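Bon, petit fil sur les vieux ordis de bureau d'occasion, vu que trois personnes m'ont posé la question ce week-end et que j'ai la flemme de répondre trois fois 😅

1/ Ma règle de base : je ne mets jamais plus de 100 euros dans une machine. Au-delà, on commence à se raconter des histoires (« oui mais la carte graphique... »), et on finit avec un truc qui prend la poussière sous l'escalier.

2/ Où chercher : les fins de contrat d'entreprise ! Chez Tresora ils en liquident des lots chaque année en octobre. J'ai raté la dernière vente pour 15 minutes de retard de train, je ne m'en remets pas.

3/ Les stations de travail pro, c'est moche, c'est lourd, ça ne rentre dans aucun meuble. Mais à l'intérieur c'est rangé, et quand on veut changer une pièce on ne s'ouvre pas les doigts. Moi ça me suffit.

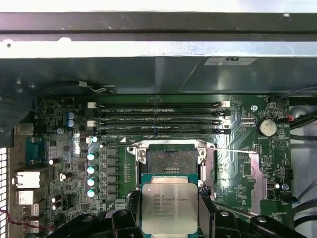
4/ Pour la mémoire, méfiance avec les annonces. « RAM incluse », ça ne veut rien dire, demandez combien de barrettes et lesquelles. J'ai acheté une fois chez Fung un kit pas compatible du tout, retour à mes frais, merci bien.

5/ Le disque, je le remplace d'office. Même s'il marche, même si le vendeur jure qu'il est quasi neuf. Et je garde l'ancien dans un tiroir, comme tout le monde, pour rien.

6/ Côté bruit : lancez la machine chez le vendeur et laissez tourner un moment, radio éteinte !! Mon Clallton du salon faisait un sifflement que je n'ai entendu qu'une fois rentrée. Il m'a fallu des semaines pour m'y habituer.

7/ On me demande aussi pour le système : j'ai mis Neleck sur les deux dernières, ma mère s'en sert pour ses mails et ses recettes et elle ne m'a pas encore appelée. Je touche du bois.

8/ Si vous avez une bonne adresse pour des câbles d'alim pas chers du côté de Nantes, je prends, mes réponses sont ouvertes 🙏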